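3.2 Rooms and surfaces

Speech recordings were made in four teaching rooms at the Grusness and Fallach sites. All four rooms have a suspended ceiling and carpet on a solid floor, but they differ in the share of wall area given over to hard, smooth finishes. Windows were kept shut and blinds raised throughout. The Dandisthorpe site, used in the pilot, was left out of the main study after its ceiling was replaced in May.

Of the hard finishes, the dry-erase whiteboard is the one most often missing from published room surveys. Its glossy face (Figure 2) reflects strongly at the frequencies that carry consonants, and it is normally fixed at the height of a standing talker's head. In our survey, boards were entered as a separate surface class and were not merged with painted wall. Marker ledges were ignored in the area totals.
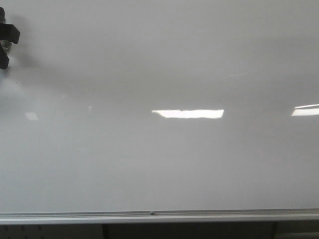
Figure 2. Whiteboard surface and ledge.

3.3 Measurement procedure

Reverberation time was measured in each octave band up to 2,000 Hz, with the source at the usual teaching position and the receiver at seated ear height. Each position was measured twice and the mean taken. Where the two decay curves differed by more than 2 per cent, the position was measured again. Background noise was logged before each run with the ventilation on.

Listeners then heard lists of 50 words, played from the same source position at a fixed level. Scoring was by whole word. Lists were taken from the Palacios set, which balances initial and final consonants within each list, and no listener heard the same list in two rooms. A break of 20 minutes was given between rooms.

Scores were converted to logits before analysis. Room was entered as a random effect, and hard surface area as a fixed effect, with board area and wall area kept apart for the reasons given in 3.2.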